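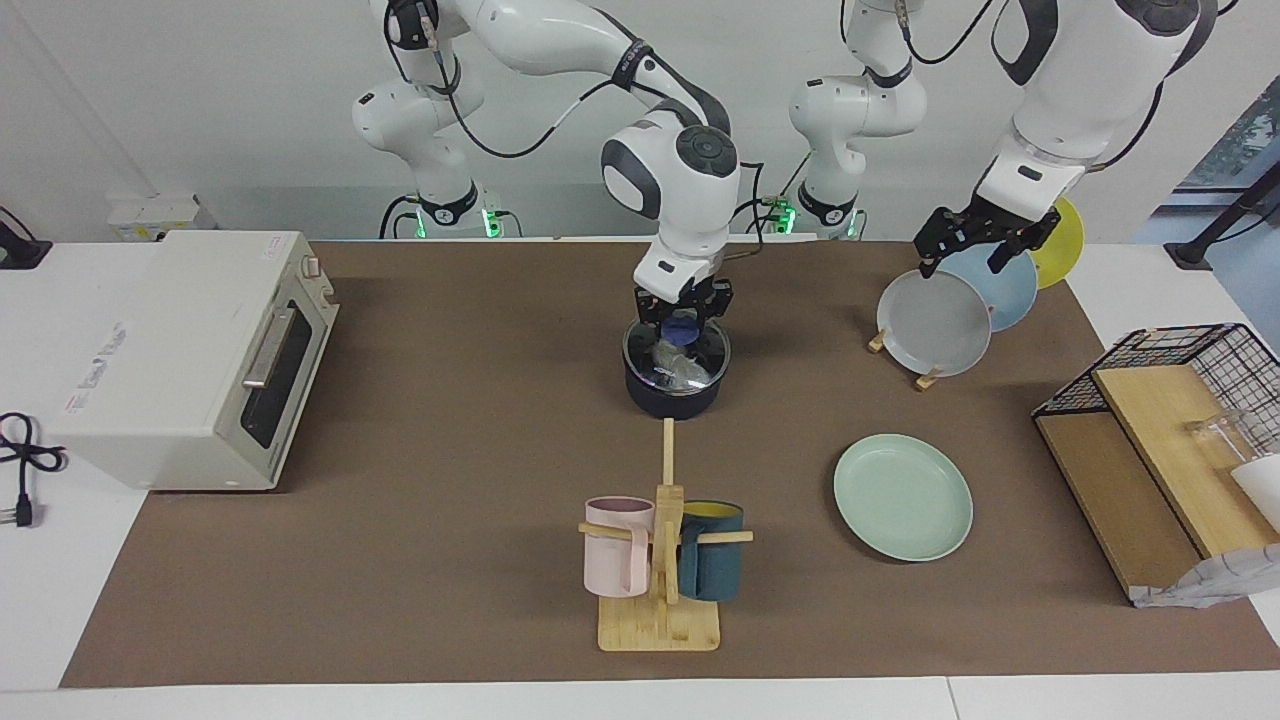 4. Setting up the pot and drying corner

Now the fun part - everything gets a home! By this point your Lapointe counter kit should be unpacked and the mat unrolled, so all you need is a clear table and a little patience.

4.1 Lay the mat and smooth it from the middle outward. Leave a strip of tabletop showing along the front and sides.

4.2 Put the toaster oven on the left of the mat. A slight angle is fine, and I like it that way, as long as the door can open all the way.

CAUTION: Keep the oven unplugged until section 5. Coil the cord on the tabletop beside it, well away from the pot.

4.3 Set the deep pot in the center and lower the glass lid straight down onto it. A clear lid is such a treat with soup - you can peek all you want without letting the heat out.

4.4 Stand the mug tree in front of the pot with its square base flat on the mat. Hang mugs on opposite sides so the post stays balanced, 2 to begin with.

NOTE: The tree holds up to 700 grams per side. Big stoneware mugs add up quickly!

4.5 Place the plate rack on the right and stand your plates upright in the slots. Hold each plate by its upper rim and let it settle before you let go.

4.6 Check the power strip at the back of the table. Allow roughly 50 cm of slack in any cord that reaches it, and never run one under the mat.

If you have the Ivia rack in place of the standard one, its feet need to be screwed on first (see section 2). Go on to 4.7 for mug care.

4.7 Wipe the wooden mug tree with a barely damp cloth and dry it right away. A little food-safe oil every March keeps it looking wonderful.

Posted 29th November by the Vurari Kitchen Guides team
14 shares | 3 comments
Contact | © Vurari | Back to top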